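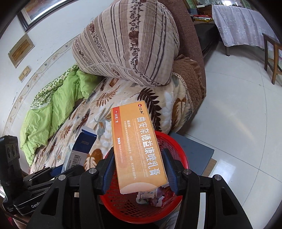
July, medicine sorting

Started after breakfast and meant to be finished by ten. It took until lunch. The medicines have been spread over three places since the move: the bathroom cabinet, the drawer under the kettle and the red plastic basket. I did the whole lot in the bedroom, on the bed, because the kitchen table still has the Dremorier shelf on it in pieces.

The basket is staying. It has a smooth rim and holes in the sides, so dust doesn't collect in the bottom, and it fits on the closet shelf with room for a hand on either side. I thought about buying a proper box with a lid. Vogler has one with dividers, but it was too tall for the shelf, and I don't want to go back to keeping these things in the bathroom, where the cartons go soft from the shower.

The orange box gave me the most trouble. It is the skin cream, triamcinolone acetonide and econazole nitrate, with the Renhe name in black characters by a round red logo. Dermatitis and eczema are both on the front. I have bought that same cream twice when I already had it at home, once because it was under the bathroom towels and once because I didn't look. Now it goes in the basket upright, against the side, with the orange showing. The box says 29 grams a tube. The tube from the bathroom had no carton and a hard crust around the cap, and I couldn't find a date on it, so it is out.

Small packets are the worst part of any medicine basket. Red ones, pink ones, white ones, all crumpled together. I went through them one at a time and read the backs. The ones I could read and that were in date went into a sandwich bag. If the print had rubbed off I put it in the throw-out pile without arguing with myself. I did argue over one strip of 8 tablets that looked perfectly fine, but I had no idea what it was for, so that went too.

The blue and white carton was already open at the flap. I keep a few like that, and they are a nuisance. You pick one up by the wrong end and the leaflet comes out with everything else. I taped the flap down and wrote the month on the tape. Did the same for the cough drops.

Stopped for tea at eleven. Wrote the list while the water boiled:

Skin cream, 1 box, enough
Band-aids, the wide kind, need more
Thermometer battery
Cough drops, 32 in the bag, enough until winter
Saline, 100 ml, need one
Something for bites

I put the list in the kitchen drawer under the kettle, which is now empty apart from tea and the rubber bands. It will fill up again but not with pills.

The throw-out pile came to more than the keep pile. I flattened the empty cartons for recycling and put the old medicine in a paper bag to take to the pharmacy. They have a bin for it by the counter. The bag is by the front door, next to the umbrella, and I will have to move it to get my shoes.

After that I shook out the cream blanket on the balcony. It is the plush one and it holds on to every crumb and scrap of foil. Two corners off a blister pack were still in it when I put it back on the bed, and I picked those out by hand. I should wash it but it takes two days to dry on the rack. Maybe next week with the Prelavum liquid, if there is any left. The bottle feels light.

Lunch was rice and the rest of the beans. My back hurt a little from bending over the bed, and next time I will use the table, provided the shelf is up by then. There is a screw missing. I looked in the bag the screws came in, then in the box, then under the table. I may have to write to Dremorier for one.

In the afternoon I tried the basket on the closet shelf. It went in easily, but it had to be turned so the bulge of the sandwich bag was at the back. I can reach the orange box without taking the basket down. The thermometer is under everything and will need moving. Did not get to the first aid pouch in the hall. That still has the old scissors in it, and a bandage with no wrapper.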